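Pirnenstead museum asks residents for their jewellery tins

Pirnenstead Museum is asking people in the town and nearby villages to look in their drawers and bedside cabinets for an exhibition on how jewellery is kept at home.

The show, called Kept in a Tin, will open in December in the upstairs gallery on Ng Street. It will look at the tins, saucers, egg cups and tobacco boxes that people use for everyday beads and bangles, and at how those containers came into the house in the first place.

The museum already holds 434 pieces of costume jewellery, most of them left to it by local families. Almost all arrived loose in envelopes or in shop boxes. Only 21 came with the container they had been stored in, and staff say this is a gap in the collection that they would like to fill.

An appeal in the library newsletter earlier in the year brought in 38 replies. Some were letters, others were photographs of tins and their contents laid out at home.
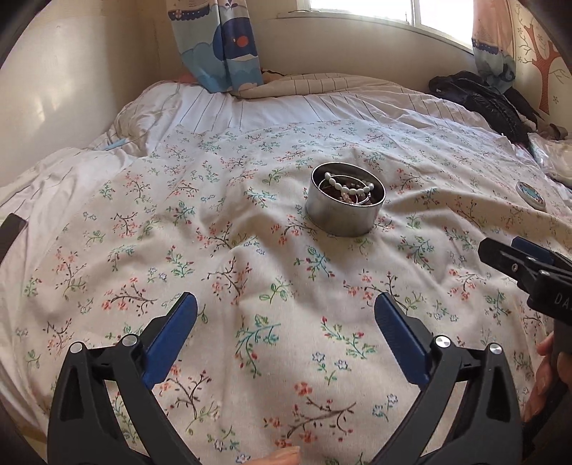

Beads and a silver-coloured bangle in a round metal tin, on a floral bedspread.

The exhibition will be arranged by room. The first part deals with the bedroom, where most of those who replied said they kept their jewellery. The second covers the kitchen, with rings left on windowsills and in cups by the sink. A last, smaller section is given over to sewing boxes, where broken strings of beads often end up among the buttons.

Sendis, the packaging firm on the Pirnenstead trading estate, is giving £800 towards display cases. The firm made pressed metal tins on the site until its move into cardboard, and several of its old sample tins will be on loan for the length of the show. They include sweet tins, pastille tins and a set made for a shoe polish company that was never put into production.

The museum would like to hear from anyone who has a tin, box or dish still in use for jewellery. It does not need to be old or worth anything. Items lent with their contents are especially welcome, and the museum would prefer them not to be cleaned or sorted beforehand. Broken clasps, odd earrings and loose beads should be left where they are.

Lenders will be asked to fill in a short form saying where the container normally sits, how long it has been there and who used it before, if that is known. Names can be left off the labels on request. Everything lent will be shown in locked cases and returned in the new year.

People who do not want to part with their things can send a photograph. A selection will be printed and hung along the staircase.

A bead restringing session will be held in the gallery on the opening afternoon, run by Plivomero, the craft workshop next to the bus station. It is free, but places need to be booked at the museum desk. Thread and needles are provided, and people should bring their own beads.

Forms can be picked up from the museum or the library. The museum is open from 10am to 4pm and the desk will take in items until 3.30pm.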